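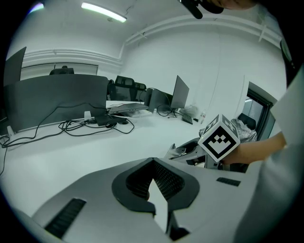 Damián Gaete asked if the parking vote could go first, he had to leave early. Agreed. He thinks the new permit zone on Draltberg Street will just push cars two blocks over onto Gornitz Lane, same as happened when they striped the hill. Wants it delayed till spring.

Gornitz Block Association – monthly meeting, 3 October 2022, library back room. Started late, door code had changed.

1. Parking permits
City proposal: residents only on Draltberg, 2 hour limit for everyone else. Long discussion. People at the top of the hill want it now. People on the lane don't, unless the lane is included. Question whether home health aides get a pass – the letter doesn't say. Toledo Bakery sent a note, worried about customers on Saturday mornings.
Motion to ask city to include the lane or hold off. Passed, one against.
Letter to go out this week. Damián left after this.

2. July minutes
Approved. Fix spelling of Baltia in item 4.

3. Street trees
Five trees approved for the north side. City picks the species, we can ask for no ginkgos. Watering is on us the first two summers. Need sign up sheet. Somebody asked about the dead maple by the bus stop, has an orange dot on it since spring, still standing. Will call again.

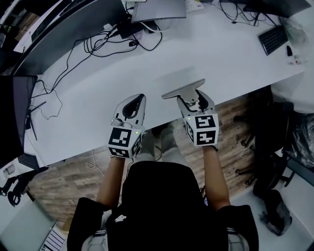 Also on trees – stakes stay on one year, please don't cut the ties early. Mulch delivery date not set.

4. Storm drain, corner of Gornitz and Draltberg
Backs up every hard rain. Public works says its on the list. No date. Photos of the last flood would help, send to the association email, not the group text.

5. Money
Dues stay at $30 per household, $5 for renters who want just the newsletter. Spent $60 on flyers for the block sale, came in under what we set aside. Insurance renewal coming up, quote not recieved yet.

6. Leaf pickup
Bags only, no loose piles in the gutter (see drain, item 4). Baltia Hauling will take brush if tied. Big limbs extra.

7. Other
Streetlight out by the mailbox again. Loud music on the lane – people should try talking to the neighbors first. Halloween closing of the lane: form is in, waiting on barricades.

Next meeting same room, first Monday. Get new door code before then.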